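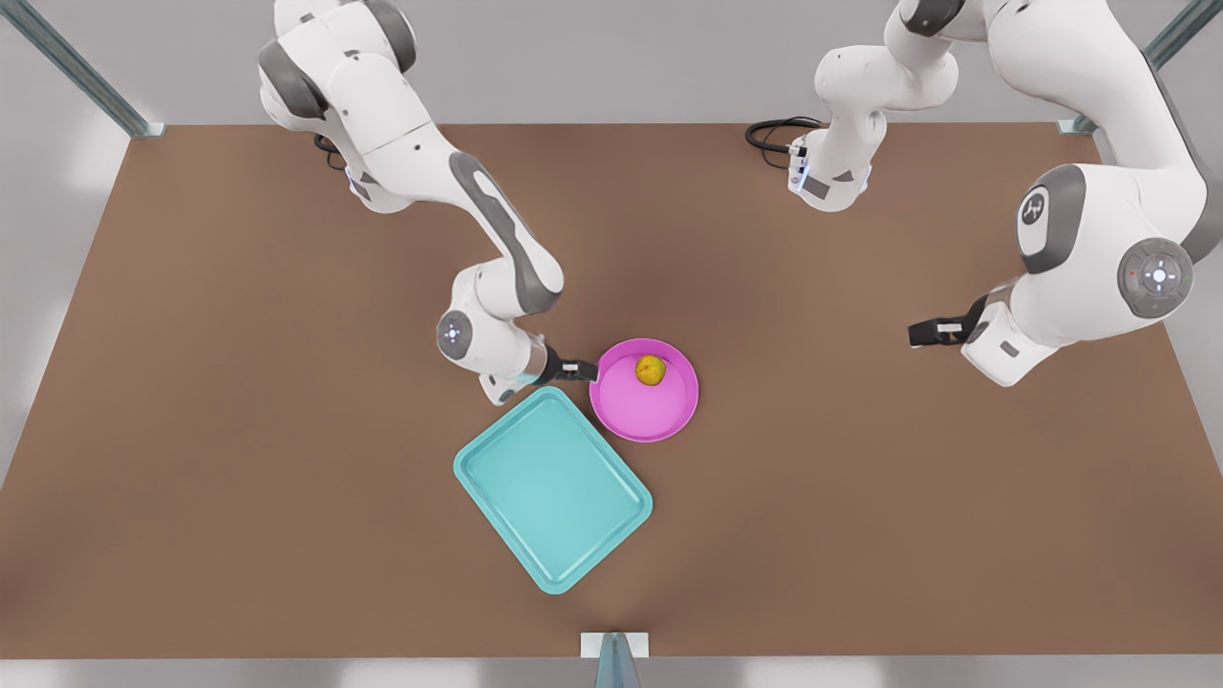
Search this site Search Clear

About Wilen

We set meal trays. That is the short version, and people who have known us a while will tell you we have never been much good at the short version, so please get yourself a cup of coffee if you have the time.

Wilen began in the back half of a former bakery in Kultdale, cooking lunches for two nursing homes and a day center that had lost their supplier in the same month. We had one oven that could be trusted and one that couldn't, and we had a long table where everybody stood shoulder to shoulder and put plates, cups, fruit and bread onto trays until the van was full. The homes asked whether we could do supper as well. Then a small hospital asked, and then a school, and before very long we were renting the other half of the bakery too and had finally replaced the second oven.

Today there are 203 of us, and on a full day 3,072 trays leave our doors. We still cook everything in Kultdale. The trays themselves are set at our newer building on the Sikder road, which everyone here just calls Sikder, as in "I'm at Sikder until two" or "did the soup bowls go to Sikder?" (They usually did. If they didn't, somebody will be along shortly to ask you about it.)

What the tray line used to be like

Anyone who has worked a tray line knows how it feels by the end of a shift. You pick up a plate and set it down, you reach across for a piece of fruit, you turn a quarter turn, and you start over. It's light work if you do it for ten minutes and heavy work if you do it from five in the morning until one in the afternoon, and what wears out first is the shoulders and the wrists. We had good people leave us over it, people who loved the company of the line and would gladly have stayed if their arms had let them. We rotated jobs, we bought better mats, we changed the height of the tables twice, and all of it helped a little.

So when we started talking about robots, it was the tray line we had in mind from the first meeting. We don't want a machine tasting the gravy. We don't want one deciding whether a resident who has stopped eating breakfast might like it better if the toast were cut smaller. Those are the parts of the job our people are proud of, and to be frank they are the parts our customers pay us for.

Mumer

Mumer is our name for the two-armed robot project, and it has stuck so well that most of us have forgotten there was ever a project number. The idea is a station with a right arm and a left arm over one wide table, so that it can work more or less the way a person does. One arm can see to a plate while the other keeps out of the way, and then they trade. It sounds simple when you write it down. Setting a tray is full of small decisions, though, and you only find out how many when you have to explain them to something that has never eaten lunch.

Take a plate with a piece of fruit on it. A person slides a thumb under the rim, lifts, and keeps the whole thing level while thinking about something else entirely. Mumer has to be taught where on the rim to take hold, how hard, how far to lift, and what to do about the fruit, which would love to roll. Then there's the tray, which in real life is hardly ever lined up square with the table. We decided early on that we would not ask our people to straighten every tray to suit a robot. If a tray lies crooked, Mumer has to cope with a crooked tray, the same as everyone else does.

We do a great deal of that teaching in simulation, on a computer, before anything is tried near food or people. It's a kind of rehearsal room. You can put a plate down in a spot nobody would choose, turn a tray to an awkward angle, run the same reach again and again, and the only thing that gets broken is somebody's confidence. Our line staff come and sit in on these sessions, and they are paid their normal rate for it. We say so because we were asked, quite rightly, whether they would be.

They have turned out to be very particular teachers! It was a line worker who pointed out that coming at a plate from the side makes more sense than coming down on top of it when there's food in the dish. Another asked why the idle arm had to hover so close in, and the engineers went away and came back with a resting position further out. A third wanted to know what Mumer would do if a plate arrived with nothing on it, and that question kept everyone busy for most of a week.

What changes for the people here

We know this is the part many of you came to the page for, especially if you work here, or your mother does, or you are thinking of applying.

The number of people on the setting line will go down over time. We said that at the open meeting in June and we would rather say it again than have it whispered. What we also said, and put in writing, is that no one employed at Sikder will lose their job because of Mumer. Hours moved off the line go to other work that we have never had enough hands for: checking special diets, packing for the late round, going out with the vans and talking to the homes about what came back uneaten and why. Training for those jobs happens in working hours. If you try one and hate it, you may go back to the line for as long as there is a line to go back to, and we expect that to be a good long while.

Pay doesn't drop when someone moves. Some of the jobs pay a bit more, the diet check in particular, since it asks for a certificate. We cover the course.

There are things we haven't solved. The line is a sociable place, and a person who has spent years chatting across a table doesn't always enjoy a quiet checking bench at the end of the hall. We've moved the benches together and that has been better, if a little noisier for the office next door. A few of our longest-serving people simply don't care for the idea of robots, and have told us so kindly and firmly. They don't have to work beside one. Others were doubtful at the start and now have strong opinions about grippers, which they share at lunch whether or not they've been invited to.

How we decide things

A group of 10 meets every other week to talk about Mumer. Six come from the line, two from the kitchen and two from engineering, and the line staff choose their own six. The group can stop a trial. It has done so once, over where people would be walking with their carts, and the trial stayed stopped until the walkway had been moved. Notes from each meeting go up by the time clock and by the back door in Kultdale, in big enough print that you can read them while putting your coat on.

Visiting, working and eating with us

We love visitors, and we especially love visitors from other kitchens who are wondering about automation themselves and would like to hear the unvarnished account from people who carry trays for a living. Write ahead so that we can find you a hairnet and a pair of shoe covers. School groups are welcome at the Kultdale kitchen in the mornings, once the breakfast rush is over. Sikder is a little tighter for space, so we take smaller parties there.

If you would like to work with us, we're nearly always looking for cooks, drivers and line staff, and you don't need to know the first thing about robots. Most of us didn't. You'll be shown around by someone doing the job you are applying for, you'll be given lunch, and you can ask that person whatever you like without a manager standing there.

And if you're a customer or the family of one, and your tray came with something missing or something wrong, please do tell us. A person answers the phone from five in the morning on, and that same person can generally walk over and speak to whoever set the tray.

Get our kitchen newsletter: menus, job openings and Mumer news. Enter your email address Sign up
You can unsubscribe at any time.

Contact | Jobs | Visits | Privacy
Page last updated December 12, 2022
© Wilen, Kultdale. All rights reserved.
Back to top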